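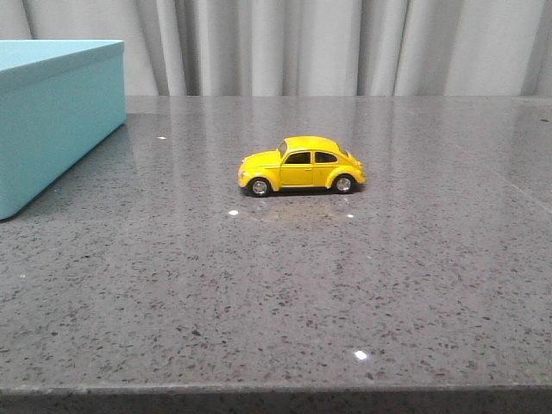 4.2 Tidying on reflective worktops

The tidying task asks the arm to pick up one small object from a worktop and place it in an open tray to the side. It is the shortest of the six chores in the Rellby set and was included as a baseline, on the expectation that any system able to fold a towel or load a rack would complete it without trouble. The results do not bear this out. Over 300 trials the Drurel controller placed the object in the tray in 208, a lower rate than it reached on the rack.

Figure 3 gives the starting state for the toy car condition. The car stands in side profile on a speckled grey stone countertop, nose to the left, with a light blue box further to the left and a curtain behind. The polished stone carries a faint yellowish reflection of the body and dimmer ones of the two visible wheels, and there are several bright glints on the surface near the car. These features matter more to the analysis below than the car itself.

Each trial began with the arm parked outside the view of the fixed camera. The object was set down by hand, the operator withdrew, and the controller was given a single written instruction. No depth sensor was used. The controller estimated the height of the worktop from the colour image and from a calibration made at the start of each block of 20 trials. A trial ended when the object was at rest in the tray, when the arm had made three attempts, or when an operator pressed the stop button. Stops were counted as failures.

Failures were labelled separately by two of the authors (Awasthi and Halász), who then met to settle the cases on which they differed. The most common label was "low grasp", in which the fingers closed below the widest part of the object or touched the stone before closing. Low grasps were frequent on the polished stone and rare on the matt board used for the control condition, with the same objects and the same lighting. We take this as evidence that the controller treats part of the reflection as part of the object. The segmentation masks support this reading: in many of the failed trials the mask runs past the base of the tyres and on to the worktop.

Glints produced a second and smaller group of errors. A bright spot on the stone was at times proposed as a separate item to be cleared, and the arm spent one or more of its attempts on it. Lowering the exposure reduced the number of such proposals but also darkened the lower part of the car, where a dark running board and the shadow under the body already leave little contrast - the net effect on completion was slight.

The shape of the object also played a part. A domed roof offers no flat faces for a grasp from above, and the fingers tended to slide along the curve as they closed. Grasps across the body at door height held well when they were reached, but the planner ranked them below the overhead grasp in most trials. Prajapati repeated a subset of trials with the overhead grasp disabled. Completion rose for the car and fell for the flatter objects, so we did not adopt the change for the main results.

Operators were also asked to do the task by remote control, using the same arm and the same camera view. Their low grasps were few, and they corrected them within the same attempt, usually by raising the wrist and closing again. The controller has no equivalent behaviour. Once contact with the stone is detected it opens the fingers, returns to the parked position and plans afresh from a new image, which contains the same reflection as the last one. We return to this point in Section 5.

Figure 3. Starting state for the tidying task, toy car condition, polished stone worktop. The arm is parked out of view.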